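Forum: Media Monitoring Methods
Thread: Coding scheme for coordinated reposting, Girness dataset

girness_desk
Members are invited to comment on the draft coding scheme for the Girness regional press dataset. The set holds 3,793 articles collected in November. Each article is to be assigned one of 4 source categories before any judgment is made on narrative.

archive_cz
The categories are sound. My office objects to the treatment of reposts. Under the draft, an unsigned copy on the Trosano portal counts as a new source, and this will inflate the totals.
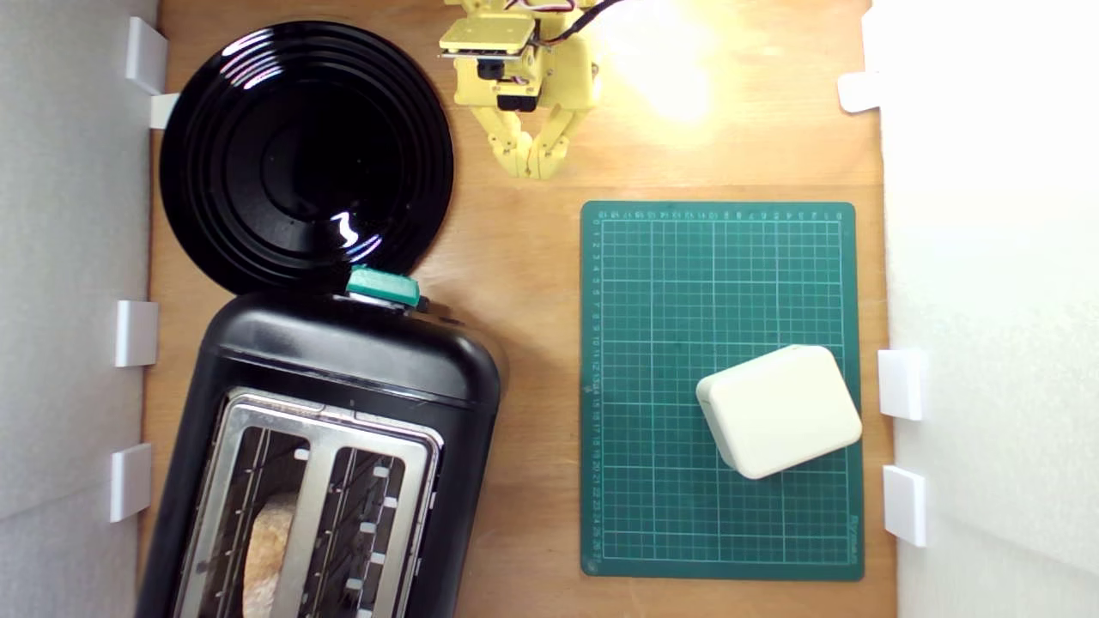

Wooden work surface between white foam-board walls, from above.

girness_desk
The objection is noted. The draft follows the Gekthorpe guidelines, which treat each outlet separately.

lmk_policy
I must disagree with archive_cz. A copy with the byline removed is a distinct act of publication and should be recorded as such. Merging it with the original hides the very step we wish to study.

archive_cz
Then record it in a separate field. In the Cieślak pilot, 80 of 200 items were copies, and the published summary read as if 200 outlets had reached the same view independently.

lmk_policy
A separate field would be acceptable, provided the date of each copy is kept.

girness_desk
A revised draft with a repost field will be circulated to members in December 2019. Comments on the date format are still open.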